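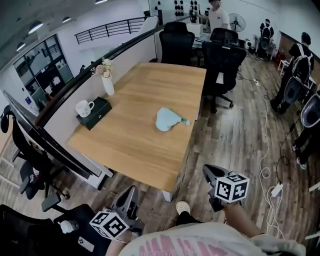
Bent Hedegaard
December

Took over looking after the shared table at work this month. Nobody asked me to write it up but three people have asked what the rules are, so I'm putting them in one place.

The table came second-hand, Hevemska make. Oak-coloured top, white legs. I like it. It had sat in the Bratmont building before us and the top had old mug rings all down one side.

Most of the rings came off with warm water, a drop of washing-up liquid and patience. Two didn't. I've stopped looking at those.

Cloths: we use the pale blue ones for the table and nothing else. Not the sink, not the floor, not your shoes. Rinse it, wring it, hang it up. A cloth left in a heap smells by the next morning.

I bought a pack of seven. We are down to four. If you've taken one home by accident, bring it back and I won't say anything.

Spray goes on the cloth, then the cloth goes on the table. Spraying straight on the top leaves little dots that dry white and you end up wiping it twice.

We had been using a spray called Canix. It's fine on glass but it left the wood tacky. Back to washing-up liquid for now, which costs next to nothing.

Wipe with the grain, long end to long end. Dry it with a clean tea towel after. Takes two minutes if there's no stuff on it.

There is always stuff on it. Chargers, post, half a packet of biscuits. My rule is that anything left overnight goes on the windowsill, and anything still on the windowsill a week later goes in the cupboard.

Flowers are allowed. They live at the end by the partition, where no one's elbow goes. Change the water every other day and please pull the dead leaves off before they drop in. I'll do it if you forget, but I will mention it.

Mugs: also allowed, but take yours back to the kitchen when you leave. Ragnarsson next door gave us a set of cork coasters and they are in the drawer. I have yet to see one used.

Chairs — push them in when you get up. I know they roll. They roll into the walkway, and I've caught my shin on the same base twice this month.

Spent 514 kroner in total so far: cloths, a bottle brush, felt pads for two of the table legs. The pads stopped the scraping noise. Best money of the lot.

Someone suggested a new table. I looked, and the nearest thing in the same size was 2,303 plus delivery. We're keeping this one.

Next job is oiling the top, probably over the holidays when it can be left alone overnight. If anyone has used hard wax oil on a top this light, did it go yellow?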